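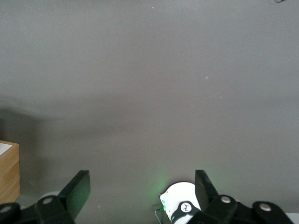 A light-brown wooden box on a gray work surface.

Wuvico Opens Packing Room in Harcombe

HARCOMBE — Wuvico, the maker of wooden storage boxes, will open a new packing room in Harcombe in June. The room takes over the last stages of work from the company's older site at Pidbridge, where boxes were sanded, checked and packed in the same space.

The new room covers 832 square feet and has six work tables. Each table has a plain gray top and is kept clear except for the order being packed. Wuvico chose a matte finish for the tops after staff at Pidbridge said that glare from the old white tables made small marks in the wood hard to spot.

Boxes from the Cù range will be the first to move through the room. The range comes in two sizes, both sold with a natural wood finish. Every box is looked over for rough edges and loose joints, wiped down, and packed with a printed care sheet. Paper wrap replaces the plastic sleeves used until now.

Sanding and cutting stay at Pidbridge. Finished boxes will travel to Harcombe by van on two days each week, and orders will leave the same afternoon if they are packed by 2 p.m. Prices will not change.

Shops that stock the Cù range do not need to do anything before the move. Orders already placed will be filled from Pidbridge — returns should also go there until the Harcombe room is open. After that, the new return address will be printed on every packing slip.

Trade buyers can ask for a current price list through the Wuvico sales desk, open from 9 a.m. on Monday.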